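From: Lindalva Fontes
To: hands-and-grippers list
Subject: Re: [hands] Left hand not letting go after a stop (Trestham)

Darcy Faulkner wrote:

> I saw the short note in the June digest that Trestham had a hand stay
> closed after a protective stop. Can someone post the details? We run
> the same Lisitik hand controller at our end, firmware branch 5, and I
> need to know whether to pull ours. In particular:
>
> Did the fingers stay closed because they were told to, or because
> nobody was talking to them anymore?
>
> Was there a person inside the tape at the time?
>
> Did the log say anything useful? Ours is mostly heartbeat lines.
>
> We had one odd release in the spring that I put down to a sticky
> finger joint and closed. I would like to reopen it if yours looks
> similar.

Darcy,

The digest note was mine and it was too short. Longer version follows. I left out the parts about the network switch because that turned out to be a separate problem.

The task is the fruit handling one. The left hand picks a bunch of artificial grapes off the glass table by the stem, holds it clear, and sets it down on the plate. The right arm can come in to steady the bunch if it swings. Prerka does the sequencing and sends grip targets down to the hand controller. It had finished 140 runs on that build without a fault we noticed, and I was not looking for trouble in the hand at all. I was tuning the wrist approach.

On the run in question the lift went fine and the arm reached the hold position over the table. The link between Prerka and the left hand dropped during the hold. The arm stopped, as it should. The hand stayed closed, and it should do that too, since we don't want it throwing things when it loses contact. The trouble started when the link came back.
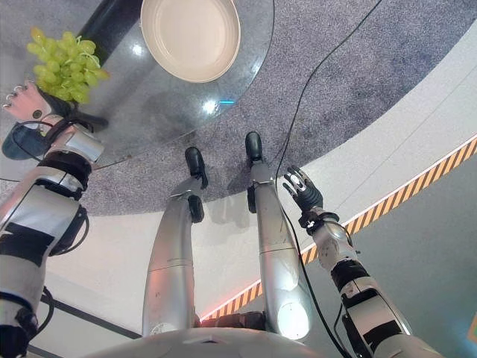
After a reconnect, the controller is supposed to report its real grip state, wait for a fresh target, and do nothing else. Ours reported "open" while the fingers were still closed. Prerka believed it, marked the object as released, and cleared the hold. When I then pressed release on the pendant, Prerka saw that the hand was already open and didn't send anything. I pressed it again with the same result.

So to your first question: neither, really. The fingers were holding the last target they had, and everything above them thought the job was over.

To your second question, yes. Hamish Stubbs had stepped over the hazard tape after the arm stopped and was going to take the grapes out by hand. He was allowed to do that under the procedure we had then, which said the stop light had to be showing and the pendant had to read "released." Both were true. He put his fingers under the bunch, felt that it was still held, and backed off. No one was hurt. The stem would have given way long before a finger did, but on another object he could have had his hand in the wrong place when the next target arrived.

And a next target was on its way. This is the part I'd ask people to read twice. Because Prerka had marked the object as released, the queue had moved on to the next pick, and the next pick starts with a close command. It was waiting for the stop to clear. If I had cleared the stop to try a manual open, the hand would have received a close first.

I hit the hardware stop at that point and we took hand power off at the cabinet. With power off the fingers can be backdriven, slowly. Please don't do it by pulling on the object. Press the knuckle side of each finger and let the joint come back at its own speed.

The log does have something in it. Look for event 446 from the hand controller. The manual lists it as "state restored from defaults" and marks it informational, so Prerka's log filter drops it and you won't find it in the normal view. You need the raw file from the controller. In ours it sits right after the reconnect and just ahead of the false "open." I would check your spring case for it before you blame the joint.

As far as I can work out, the sequence is this. The controller has a watchdog set at 1,000 ms. If the link is out for less than that, it keeps its state and picks up where it was. If the link is out for longer, it restarts the communication side only, leaves the motor side running, and fills in the grip state from its default table. The default is "open." Nobody reads the finger positions before that value goes out.
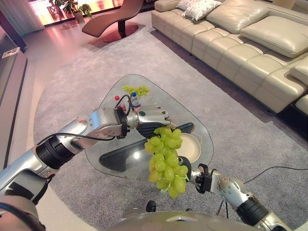 I was able to reproduce it on the bench with the link unplugged by hand. A short unplug gives a clean recovery. A long one gives 446 and a false "open" if the hand was closed when it started. If the hand was open, you get the same event but the report happens to be right, and I think that explains why it went unseen for so long. Most of our dropped links come at startup, with the hand empty.

I also tried it with different objects, in case a thin stem had something to do with it. It made no difference. The current on the finger motors was normal for a light grip the whole time, and a supervisor watching motor current would have caught the mismatch. We had that number available and weren't using it for anything except the plot.

What we changed at Trestham:

Prerka no longer takes the reported grip state after a reconnect. It reads the finger positions and the motor current and works out the state from those. If they disagree with the report, it raises a fault and stays there.

Any stop now empties the queue. The operator has to start the task again from the top. It costs time and I have had complaints.

Event 446 is let through the filter and shown in red on the pendant.

Nobody reaches for a held object unless hand power is off at the cabinet. A screen that says "released" doesn't count. The card by the pendant has been rewritten and the old one thrown out.

Ljubica Kelmendi asked whether we could just raise the watchdog. You can, and the fault gets rarer, but you also have a hand that carries on for longer with no one in charge of it. I would leave it alone. Shortening it is worse, because then a small hiccup will trip it.
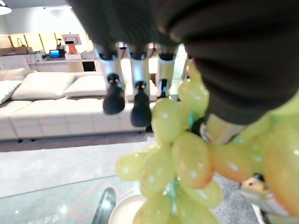 Manaia Pryor thinks the position check isn't enough. Her point, from an off-list mail she said I could pass on, is that a hand closed on something thick and a hand stopped partway through opening can show nearly the same finger positions, and that the current reading falls off once the grip settles into a soft object. She would add a small test move after every reconnect, a slight opening of one finger, and watch for the change.

I agree about the positions. I'm less sure about the test move, at least with a load hanging over a table, and I don't like a hand moving without being asked right after a stop. For now we treat an unclear reading as "closed" and make the operator deal with it. If someone has a test move that works on a held object without dropping it, please post it.

One more thing on the wrist cameras. Hamish suggested using them to confirm a release, and I spent an afternoon on that. It is fine when the object is small and drops away. With a bunch of fruit close to the lens you mostly get fruit, and whether a fingertip is touching or only near is hard to call.

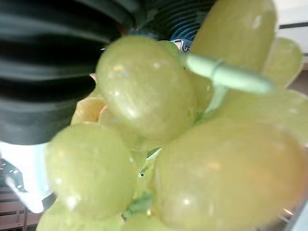
I would keep the camera as a way for a person to look before walking in, and leave it out of the safety logic. The view from the head is better for a person anyway, since both hands and the table show up together.

I have reported all of it to Lisitik with the raw logs. They confirmed the default table behavior and said they can reproduce it. I don't have a date for a fix and I won't guess at one.

Darcy, on whether to pull yours: I wouldn't, if you can put the cabinet power rule in place today and empty the queue on stop. If you can't do both, then yes, I would take the hands out of service until you can. The queue change is a single setting in Prerka under stop handling, and it is off by default. Check it on every station, because it does not copy over with the task files.

If you find 446 in your spring log, could you send me the lines on either side of it? I'd like to know how long your link was down.

Lindalva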